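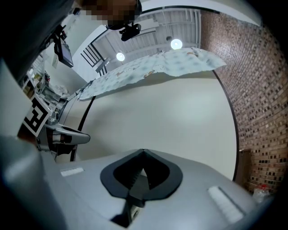

Words by Lalit Shakya

Painting a plain off-white wall

People will give you endless advice about feature walls. Ask how to paint a big plain off-white one so that it looks like one wall instead of several, and they change the subject to cushions. I have now done this in three rentals, a shed and my mother-in-law's hallway, and have made most of the available mistakes in the order listed below.

Choosing the white

You will think this takes five minutes. The paint shop will hand you a fan deck with 64 whites in it, some of which are pink. Take home sample pots of three at most, and paint each one onto a piece of card with a border left bare around it. Stick the cards up and look at them at breakfast and again at night with the lights on. A white that is lovely at noon can turn the colour of old teeth under a warm globe.

I used a Tresasden interior low sheen, which they call Bikis. I don't know who Bikis is. Low sheen or matt is what you want on a large blank wall. Anything glossier will show every lump the plasterer left behind, plus the ones you are about to add.

What you'll need

Interior wall paint, enough for two coats and some left over for the scuffs
Filler and a broad flexible knife
Sandpaper in 80 and something much finer
Sugar soap, a bucket, two sponges
A decent roller frame with a pole, and a medium nap cover
A cutting-in brush you are prepared to spend real money on
Painter's tape
Drop sheets (an old doona cover will do, but paint goes through it if you kneel)

Getting everything off the wall

Take down hooks, picture rails, brackets and whatever is plugged into what. If a screen or a shelf lives on a bracket that you really can't face removing, tape around the base of it neatly and accept that you'll be in there with the small brush, muttering. Turn the power off at the board before loosening any switch plates. Put the screws in a jar. Put a label on the jar. You believe you will remember what they're from, and you are wrong.

Furniture goes to the middle of the room under a sheet. Leave yourself a walkway along the wall as wide as your shoulders plus the tray.

Washing

Sugar soap, bottom to top, then rinse top to bottom. I skipped this in the first rental, on the grounds that the wall looked clean. The new paint came away with the tape in a long satisfying strip, like a sunburn. Let it dry overnight.

Filling and sanding

Turn off the ceiling light and hold a torch flat against the wall. Every dent will throw a shadow and you'll wish you hadn't looked. Circle them lightly in pencil (not pen, as pen comes back through paint for the rest of your life).

Press the filler in with the knife, leave it slightly proud, and go and do something else. I use Jaltetti because it's what the hardware shop near me stocks, and it sands without too much of a fight. Knock down the high spots with the 80, gently, then switch to the fine paper and feather the edges until you can't find the patch with your eyes shut. Wear a mask. Vacuum the skirting, wipe the wall with a barely damp cloth and spot-prime the patches. Unprimed filler drinks paint and dries to a dull blotch – I have a hallway I can show you.

Cutting in

Load the brush a third of the way up the bristles and tap it on the inside of the pot. Start a little below the ceiling line, then ease up to it and pull along in one steady stroke. Your first metre will be bad. Do it behind where the bookcase is going.

Only cut in as much as you can roll while the edge is still wet. If you cut in the entire room on Sunday morning and roll it after lunch you'll get a picture frame around the whole wall, visible forever in side light. My friend Surachet did this and now tells visitors it's a border.

Rolling

Work from one corner to the other and don't stop for the phone. Load the roller properly; a dry roller hisses, and a loaded one makes a soft sticky sound. Lay the paint on in a strip two or three roller widths across, spread it out, then finish with light strokes from ceiling to skirting, all in the same direction. Move along, overlapping the last strip by half a roller.

Three things not to do:

Don't lean on the roller to get the last bit of paint out of it.
Don't go back to fix a thin patch that has begun to dry. It's what the second coat is for.
Don't pour a new tin halfway across the wall. If you need two tins, tip both into a big bucket first and stir, since tins of the same white have been known to disagree.

Check the tin for drying time and believe the longer number. Wrap the roller tightly in cling wrap between coats and it will keep until evening.

Second coat

Same again, same direction. It goes faster, and this is when you'll get cocky and step in the tray.

Pull the tape while the final coat is still slightly soft, back on itself at an angle. If it lifts the paint anyway, run a sharp blade along the line first.

Afterwards

Low sheen paint feels dry long before it's hard. Leave it a couple of weeks before you wash it or stick anything to it, and don't push the couch hard up against it. Pour the leftovers into a jam jar filled close to the top, and write the brand, the colour name and the room on the lid. Mine says BIKIS HALL and sits behind the screws I can't identify.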